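Korora House, guest rooms, upper floor
Safety check with comments
Monday, June 11, 2018
Checked by: Clotilde Royer
Copy to: office at Asdale, kitchen board

Marks used: OK = in order. R = repair needed. W = watch until next check.

1. Stairs and landing

1.1 Handrail firm along the whole length: OK
1.2 Stair carpet fixed at the edges: R
Comment: The fourth step from the top has a loose edge on the wall side. I pressed it down with tape, but tape is not a repair. Please call the carpet man before the walking group arrives.
1.3 Landing light works from both switches: OK
1.4 Nothing stored on the stairs: R
Comment: Again two boxes of clean towels. I have written the same in March. The towels have their own cupboard and the cupboard has space.

2. Smoke alarms and exits

2.1 Alarm in every room, tested with the button: W
Comment: All make the sound. The one in the Gaber room is weaker than the others and I have put in a new battery. If it is still weak next time, we change the whole alarm.
2.2 Exit plan on the inside of each door: R
Comment: Missing in the Zusine room. The old one showed the door to the garden which is now a window, so it is good that it is gone, but a correct one must be printed.
2.3 Window opens fully without key: OK
2.4 Fire blanket in the tea corner: OK

3. Beds and textiles

3.1 Bed frame stable, no sharp ends: OK
Comment: In the Gaber room one leg had a loose screw. Tightened.
3.2 Distance from bed to heater, minimum 70 cm: W
Comment: Guests move the beds to be nearer to the heater. Measure each time you change the sheets, also when it looks right.
3.3 Duvets and covers without holes or burns: OK
3.4 No clothing left over lamps or heaters: OK
Comment: Clothes on the bed are no problem for this point. It concerns only lamps and heaters.
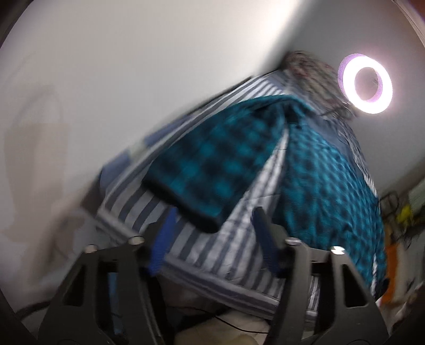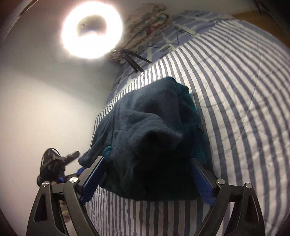
3.5 Mattress label readable: W
Comment: Two labels are washed out. The mattresses are from the same delivery as the others, so I believe they are in order, but the inspector will want to read it. I have asked the shop for a paper.

4. Electrical

4.1 Sockets tight in the wall: R
Comment: Socket behind the desk in the Zusine room moves when you pull the plug. I have closed it with a cover and written "do not use" on it. Electrician only, please do not try with the kitchen screwdriver.
4.2 Cables without damage: OK
4.3 Extension leads, one per room and not connected to each other: OK
4.4 Kettle switches off alone: OK
Comment: It takes a long time because of the lime. Clean with vinegar on Friday.
4.5 Portable heaters, maximum 1,000 W: OK

5. Water and bathroom

5.1 Hot water runs two minutes in each unused room: OK
5.2 Shower mat not slippery underneath: R
Comment: The white mat is finished. It slides also when the floor is dry. Thrown away, a new one is to buy.
5.3 Extractor fan: W
Comment: It works, with a noise like a small motorcycle.
5.4 Room temperature at least 18 degrees: OK

To do, in this order: socket, stair carpet, exit plan, shower mat, towels. The first two must be finished within 10 days. Whoever does the work writes the date and the name beside the point on the kitchen copy, and leaves the old comment readable.

C. Royer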